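How to Clean and Season a Scuffed Metal Tray

Old metal trays and bins pick up a gray film, scratches and dull patches after a few years of use. Most of them can be cleaned in an afternoon. These steps are for bare, unpainted steel. Do not use them on aluminum or on anything that will hold food.

What you need

Dish soap and warm water
A nylon scrub pad
White vinegar
Baking soda
Light machine oil (I use the Vallava one, but any brand will do)
4 clean rags

Steps

1. Empty the tray and brush out grit from the corners. Grit left under the pad will make new scratches.

2. Wash with soap and warm water. Rinse and dry right away.

3. Wet a rag with vinegar and lay it over any rust. Leave it for 15 minutes, then scrub along the length of the metal.

4. Mix a spoonful of baking soda into a cup of water and wipe the same spots. Rinse again.

5. Dry the tray fully. In a damp month like February, leave it indoors for 72 hours before oiling.

6. Rub in a thin coat of oil with a clean rag. Wait ten minutes and wipe off the extra.

Deep scratches will stay. Sanding them out takes a long time and thins the metal, so I leave them alone. Check the tray every couple of months and oil it again when the surface looks dry.

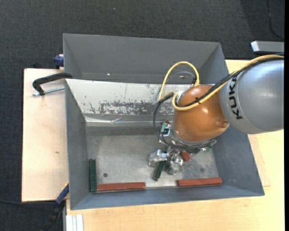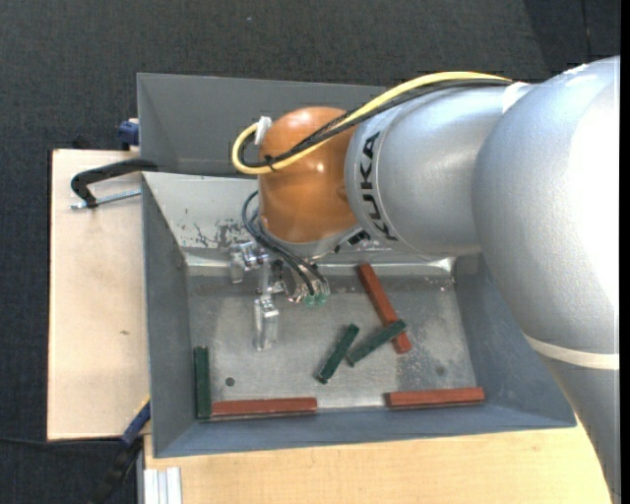 Gray metal with sloped sides, in use.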